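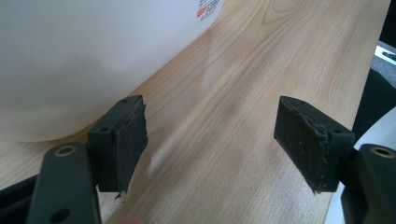

Will the 49 bus still stop at Klinhom after the timetable change?
Only until seven in the evening, according to Drotent. Later buses will go straight through to Arden.

Residents' meeting, 1 October 2019

1. Minutes of the September meeting
Agreed, with one correction: the operator had "offered to look at" the shelter and had not promised to mend it.

2. Evening buses
Drotent's letter was read out. It says more than 80 passengers were asked for their views. Several members doubted this, as none of those present had been asked, and the letter doesn't say which day or which stop. The claim that the new route saves 4 minutes was also questioned. The Wultska road works were left out of the sum.

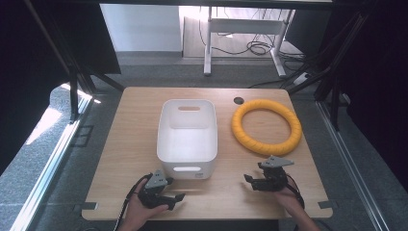 It was felt that the firm had made up its mind before writing. The secretary will ask for the passenger figures by stop, though little hope was held out of getting them.

3. Fares
The return to Arden goes up by 36p. Drotent calls this a small adjustment. The meeting asked for that phrase to be minuted.

4. Any other business
The shelter still leaks.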